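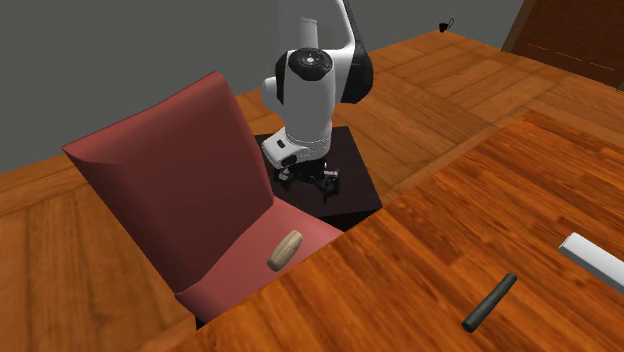
¿Cómo se elige la mano de un robot?

Un brazo robótico puede girar, doblarse y estirarse, pero sin una mano no puede coger nada. A esa mano se le llama pinza. Hay muchas clases de pinzas y cada una sirve para unas cosas mejor que para otras.

En el taller de Tusimbridge comparamos dos pinzas antes de fabricar nada. Lo hacemos en un simulador, que es un programa de ordenador parecido a un videojuego. Dentro hay una habitación, unos muebles y un brazo. El programa calcula cuánto pesa cada cosa, cómo rueda y qué pasa cuando dos objetos se tocan.

Las dos pinzas

La primera se llama Granari. Tiene dos dedos rectos que se acercan uno al otro, como cuando coges una miga con el índice y el pulgar. Este tipo se llama pinza paralela.

La segunda se llama Carnuson. Tiene una ventosa que se pega a las superficies lisas, igual que un colgador de baño en los azulejos.

La prueba

El brazo tiene que coger un cilindro pequeño de madera. Parece fácil, pero un cilindro es redondo. Si los dedos lo empujan un poco de lado, rueda. Y si está encima de un cojín, el problema es mayor, porque el cojín se hunde y el cilindro cambia de postura.

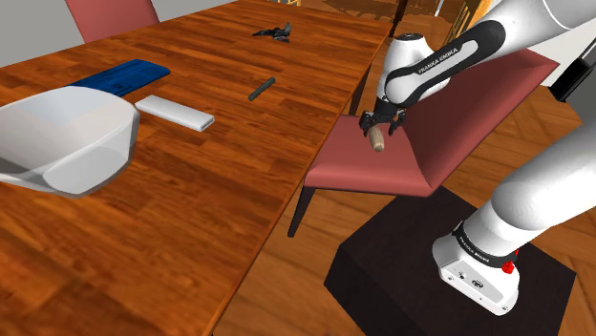 Con la pinza paralela, lo importante es el ángulo. Los dedos deben bajar uno a cada lado del cilindro y cerrarse a la vez. Si uno llega antes, lo desplaza. También hay que decidir la fuerza: con poca, el objeto resbala; con demasiada, puede salir disparado.

La ventosa tiene otra dificultad. Necesita una zona lisa para agarrarse bien, y en una pieza curva y estrecha se escapa el aire por los bordes.

Hicimos 166 intentos con cada pinza. La paralela falló 11 veces. La ventosa falló 46. Para este objeto usaremos la paralela – para levantar una caja plana quizá elegiríamos la otra.

¿Quién mueve el brazo?

Las órdenes las da un programa llamado controlador. El nuestro se llama Awad. Recibe la posición del objeto, calcula el camino y dice a cada articulación cuánto debe girar. En las dos pruebas usamos el mismo controlador. Si lo hubiéramos cambiado, no sabríamos si la diferencia venía de la pinza o del programa.

Prueba en casa

Pon un tapón de corcho sobre una almohada. Cógelo usando solo dos dedos estirados, sin doblarlos. Repítelo 12 veces y apunta cuántas se te cae. Después hazlo sobre una mesa y compara los resultados.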